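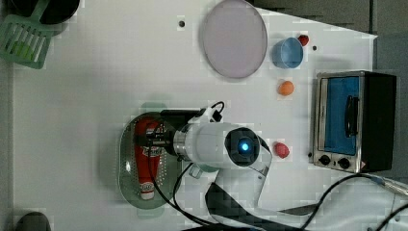 4. First Pick: Teaching the Grestel Arm to Hold a Bottle

Sandeo Kitchen Kit, Setup Guide, section 4 of 9

By now the arm is bolted down and you have stopped flinching when it moves. Time to give it a job. The first lesson uses a squeeze tube, which forgives a clumsy grip up to a point. Past that point it is a condiment dispenser, so leave the cap on.

Before you start
Set out the green tray and lay the tube lengthwise on it, cap end toward the base of the arm. The plate, cup and toy food can stay where they are. The toaster oven is for section 7 and should not be plugged in, however much you feel like toast.

4.1 Check the joint light. Steady blue means ready. Blinking blue means the arm is still thinking, and pressing Start again will not make it think faster.

4.2 On the handset, choose Teach, then Tube. Do not choose Tube (Rigid). That one is for pipe.

4.3 Set grip force to 5. The dial goes to 9. Elfriede Wyss in our test kitchen has tried 9 and asks that you don't.

4.4 Guide the wrist by hand until the fingers sit on either side of the upper part of the tube. Press Save Point.

4.5 Press Close. The fingers should stop by themselves when they meet the tube. If they keep going, let go of the handset; the arm stops when you do.

4.6 Raise the arm 200 mm, hold, and lower it again. Press Save Point at the top and at the bottom.

4.7 Press Run and take your hands away. Both of them.

CAUTION: Keep the gripper cable outside the path of the wrist. A snagged cable voids the warranty and makes a noise you will remember.

CAUTION: Maximum load is 500 g. A full family-size bottle is over this. So is the cat.

Note: If the tube slips, wipe the finger pads with a damp cloth and repeat from 4.4. Raising the force is the tempting fix and the messy one.

Note: Owners of the older Ramia gripper should use the pad settings in appendix B.

Go to section 5, Round Things That Roll Away.

Guide text: Lorenz Sutter. Revised 5/18/18.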